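# Drustari Photo Booth – Rental Details

The Drustari is our open-air photo booth for parties, company events and receptions. It comes with an attendant, a backdrop and unlimited prints for the length of your booking. Estness has rented booths out of our Delletau warehouse for years, and this is the model most people end up choosing. 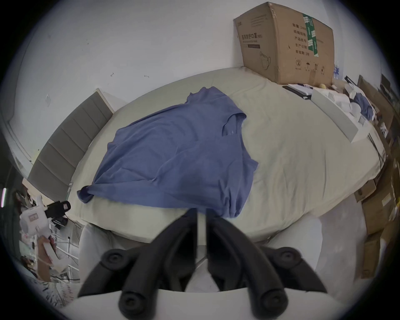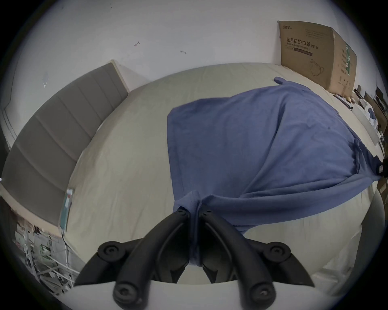
The booth stands on a single post with a weighted base. The camera, screen and flash are all in the head, and the printer sits on a separate small table that we bring with us. Guests tap the screen, get a countdown and take either one large picture or a strip of 3. Prints drop out of the front of the printer a few seconds later.

## What's included

- Booth, printer, table and one backdrop
- One attendant for the whole rental
- Unlimited prints during open hours
- Your name, logo or event title on the print border
- A download link to all pictures, sent after the event
- Delivery, setup and takedown inside the Delletau city limits

Props are not included in the base price. You can add our prop box (hats, glasses, signs) or bring your own. If you bring your own, please have them at the venue before setup starts.

## Space and power

The booth needs a level floor and a standard wall outlet within reach of our extension cord. We carry one long cord and tape it down. If the only outlet is across a walkway or dance floor, tell us ahead of time and we will bring a cord cover.

Low ceilings are usually fine. The backdrop stand can be lowered, but not by much, so basements and tents with sloping sides should be checked first. Measure at the spot where the backdrop will go. The middle of the tent is always the tallest part and is rarely where the booth ends up.

Outdoor setups are allowed under a roof or a closed tent. We don't set up on wet grass or in direct sun – the screen is hard to read and the flash can't keep up.

## Backdrops

Choose one with your booking:

- Plain white
- Black curtain
- Gold sequin
- Brick print
- Cardoso stripe (red and cream, made for us by Cardoso, a local sign shop)

Custom printed backdrops are available. Cardoso needs the finished artwork two weeks before your date. You keep the backdrop afterward, but not the stand.

## Print designs

Nga Văn does our print borders. After you book, you will get a form asking for the wording, colors and any logo files. Nga sends back one design and you can ask for 2 rounds of changes. Spelling is your responsibility once you approve it, so have a second person read it.

Logo files should be as large as you have. A logo copied out of an email signature will come out fuzzy on paper.

One popular option is the "old studio" border, which copies the look of a 1913 portrait card. It only works with the single large picture, not the strip, and prints in brown tones. The attendant can switch between this and a regular border during the event if you ask for both when you book.

## Rental length

The shortest rental is 2 hours. Most company parties book 3. Setup and takedown are not counted against your time. If you want the booth in place early and opened later (after dinner, for example), there is an idle charge for the hours in between.

Extra time can be added on the night if the attendant is free. It is billed in half-hour steps.

## December bookings

December fills up first, mostly with office parties. Fridays and Saturdays that month need a deposit to hold. We can't put a date on hold by phone, and a quote doesn't reserve anything. Weeknights are easier to get and cost less.

## Changes and cancellations

You can move your date once at no charge if the new date is open. Deposits are refunded in full up to 30 days before the event. After that the deposit stays on your account and can be used for any Estness rental, including the trivia buzzers and the karaoke set.

## Ordering

Use item number 2126 on the request form, or give it to whoever answers the phone. Please include the venue address, the start time and the name of a person who will be on site when we arrive. For office buildings, let us know if we need to use a loading dock or sign in at a front desk.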